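Home | Kitchen | Workshop | Storage | Search

We use cookies to remember your settings. Accept | Manage

Teaching a Two-Arm Setup to Clear a Plate: Workshop Tips
By Etenesh Shiferaw
Reading time: 7 minutes

These notes cover recording demonstrations for simple table work: lifting items off a plate, moving a plate across a counter, putting small things into a box. They apply to a bench rig driven by remote control and to the same task run in a simulator. Hand-guiding is covered separately where it differs.

Set up the task before the arms

Write the task as one sentence with one verb per object. "Move the can off the plate, then move the pastry off the plate" is usable. "Tidy up" is not. Pin the sentence where the operator can read it and do not change it partway through a batch.

Choose a start pose for both arms and return to it before every recording. The hands should be clear of the plate and on opposite sides of it. A start pose that drifts over an afternoon ends up in the data as part of the task.

Leave some ordinary things on the counter. A bare surface is easier to work on, but the trained policy will meet boxes and books sooner or later. Move them between runs and keep the order of the task fixed.

Driving by remote control

Scale the motion down. On the Voltano controllers I set hand travel to half for the approach and full for the carry. Operators who leave it at full overshoot the rim and then correct, and the correction gets learned along with everything else.

Approach from the side where the object is free. When two items touch, close on the outer face of the first one and draw it away from its neighbor before lifting. Lifting straight up drags the second item.

Drink cans lying down need a grip across the short dimension, near the middle. Gripping at one end lets the other end swing. For soft pastry, use the widest finger contact available and set a force limit in software. I do not trust operators to feel it through a controller, myself included.

Pause for half a second after the grip closes and again after it opens. Trim longer pauses. A policy trained on hesitant recordings tends to stop in the same places.

Idle arms: park them. If the left arm has no job in this step, the operator should take that hand off the control. Small wandering motions in the unused arm were the largest single fault in our November batch.

Guiding by hand

Put the arm in its free-moving mode and hold it behind the wrist. Keep your own fingers away from the gripper, where they block the camera. Hussam Haddad marks the forearm with a band of tape so that everyone holds it in the same place. With two arms this takes two people, or one person recording each side in turn, and the timing between sides is then poor. For two-handed tasks I use remote control.

Checking in simulation

The Nustbridge scene we use has a white marble-look counter, a navy-rimmed plate and clutter toward the back. Check the overhead view before each batch. Look for anything an arm could catch on the way in. 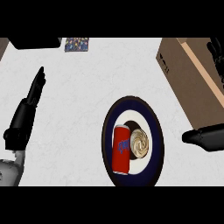

Overhead view in simulation: can and pastry on the plate, both hands clear of it. Note the right gripper close against the large cardboard box.

A box that near the approach path calls for a low, level entry. Record several runs with it there and several with it moved back. If the arm touches the box, discard the run, even if the items end up where they should.

Keeping and discarding

From our last 118 recordings I discarded 12. Most were dropped objects. Keep recoveries only if you want the arm to recover, and file them in their own folder with their own task sentence.

Name the folders by task, operator and start pose - in that order, so they sort usefully.

Last updated 2024-04-07

Get workshop tips by email. Subscribe | No thanks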